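Subject: Re: [cell-users] Open day at Cernero – bin picking station, what was shown?
From: Ha-neul Gil
List: cell-users

> I missed the October open day and only have the one-page handout. Can
> anyone who stood at the bin picking station say what the setup was? I'm
> mainly after (a) how the bin was held, (b) which calibration routine
> they used, and (c) whether the cycle figures in the handout include the
> failed grasps. We are planning something similar with Movik and would
> like to avoid buying parts twice.

Answers in your order, from my notes. I was at the station for the second morning session and stayed on for the questions.

(a) The bin is a large gray one and is held with bar clamps over the rim. No fixture, no locating pins. I asked whether it creeps when the gripper touches a wall. The answer was that they re-teach the bin pose at the start of each session and have not needed more than that. For a demo I would accept it. For a cell that runs unattended I would not.

The arm is a KUKA with the gripper on the end and the cables tied along the outside of the link, with slack left in a loop at the wrist. The items were mixed on purpose: toy blocks, things in clear plastic packaging, a small tape measure. No CAD models were loaded for any of them.
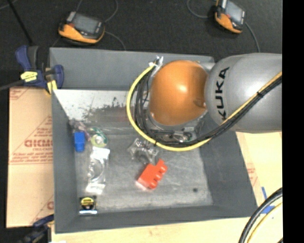 The clear packaging is where most of the questions went. Depth data on it is poor, as everyone here knows, and the Flement grasp planner falls back to the color image when the point cloud has holes over a certain size. The threshold is a config value. They did not want to say what it was set to, but it is per bin and not per item.

(b) Hand-eye calibration is the stock Cele routine, fixed camera, board held in the gripper. They take 300 poses, which I thought was a lot. The presenter agreed and said the result stops improving well before that, but the script runs over lunch and there is no point in shortening it.

(c) The handout says 1069 attempts. That number includes failures. It does not include 397 further attempts logged before the gripper fingers were changed, and those are the ones I would want to see – the old fingers are closer to what you would get by default from Movik. I asked for the log and was told it can be shared on request. Write to the Cernero contact on the handout and mention the finger change, otherwise you will get the later set only.

Two things that are not in the handout. Cycle time is measured from trigger to gripper closed, so the move to the drop position is extra. And an item lying against a wall is skipped on the first pass and retried after the middle of the floor has been picked.

I have 2 pages of handwritten notes on the planner settings. I can scan them if there is interest.

Ha-neul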